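Two-Arm Bench, Small Parts Handling: Inspection Checklist with Comments

Reading time: 2 min
Print | E-mail this page

Site: Ramport, small cell
Month: December
Purpose: decide whether the cell can take over sorting and putting together small household items from the Collell line.

1. Mounting plates tight on rail: OK
Checked with power off. Mark the bolts with a paint pen at the next stop.

2. Cables clear of joints through full travel: WATCH
The purple cables loop wide at the shoulder and below the bases. Run each arm to its limits at low speed and look for snagging. Log any rub marks.

3. Emergency stop: OK
Tested from both sides. Motors dropped out each time.

4. Work floor clear before start: WATCH
Small bits get left on the marble-pattern surface. Wipe down between runs.

5. Two-handed work on one small part: OPEN
One gripper holds the yellow piece with the lavender part on its right, and the other comes in from the opposite side.
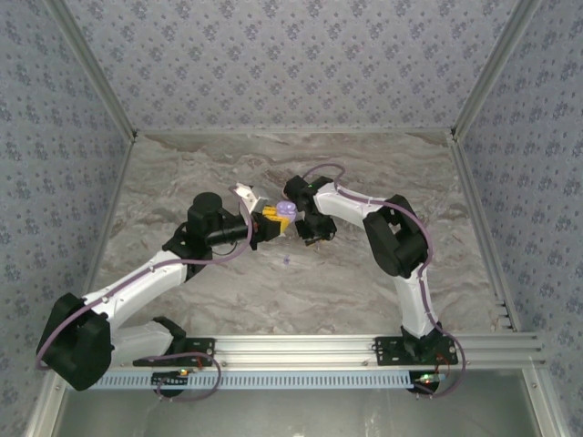 Nava wrote on the returned copy that a person on the line does this without looking, and that until the cell can go 300 parts without help it should stay off the chore list. The target in the plan is 70, so the two numbers need to be settled before sign-off.

6. Grip force with both grippers on the part: OPEN
Start at the low setting. Soft caps mark easily, and a part pulled from both sides can let go toward the operator. Keep faces back from the opening.
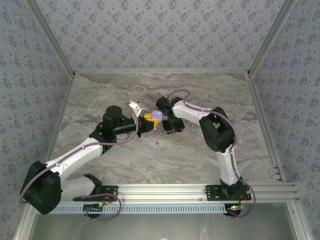 Force readings should be logged for each arm separately. The Brinitz sheet has only one column, so write the second value in the margin for now.

7. Unattended running: NOT APPROVED
An operator stays within reach of the stop. Putting lids on jars or sorting a toy bin is still supervised work for this cell.

8. Service interval: OK
Grease and recheck joints at 3000 cycles. Counter reset at last service.

Result: supervised use only. Items 5 and 6 to be rechecked before the Collell trial.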